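Open day at the Wernthorpe dye works

The old wool store at Wernthorpe opens its doors once a year, in July, and this was the first time I got there. It's a 15 minute walk uphill from the station. Parking is along Sutherland Road, and it was full by mid-morning, so the train was the right choice. Entry was by gold coin donation.

The building has been used for dyeing and finishing cloth since the wool buyers moved out. Lekum has the ground floor and does short runs for curtain makers and theatre wardrobes. Plekent is upstairs and prints tea towels and aprons. Both were open, and the stairs between them are steep.

I joined the 11 am tour of the ground floor. We started in the store room, where undyed cotton and linen sit on steel racking, then went through to the vats. There are 4 of them, the largest holding 300 litres. It was cold out and most people were happy to stand near it. Our guide explained that the water is softened before it goes in, as the town supply is hard and leaves pale patches on dark colours. They keep a sample from every batch stapled into a book, with the recipe written beside it in pencil. The books go back years and we were allowed to leaf through one.

Colour matching took up the longest part of the tour. A customer sends in a scrap, and the dyer makes up small test pieces until one agrees with it in daylight and under a lamp. Yellows and oranges are the fussy ones. A little too much red and a marigold goes to pumpkin, and it can't be brought back.

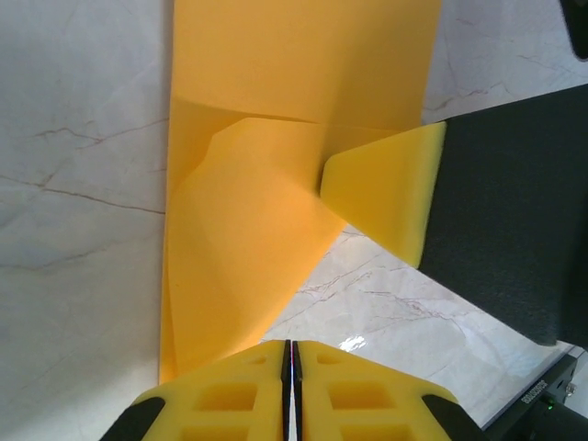 Orange was the colour that drew the most questions, and one woman in our group asked whether it would fade in a north-facing window. She had lost a pair of apricot curtains that way in three summers, she told us, and the shop had blamed her washing powder. The guide said sun was the likelier culprit and suggested a lining, plus swapping the left and right curtains every year so they wear evenly.

After that we saw the drying room, which smells of damp wool even though they rarely handle wool now, and the pressing area. The noise in there made it hard to hear from the back.

Upstairs was quieter. Plekent had a screen set up so visitors could print their own square of calico, and the queue for that went down to the landing. I skipped it and bought two tea towels and a bag of offcuts.

Tea, coffee and lamingtons were in the yard. The lamingtons had sold out by one o'clock. Wear closed shoes if you go, as the floor around the vats is wet, and bring cash for the offcuts table.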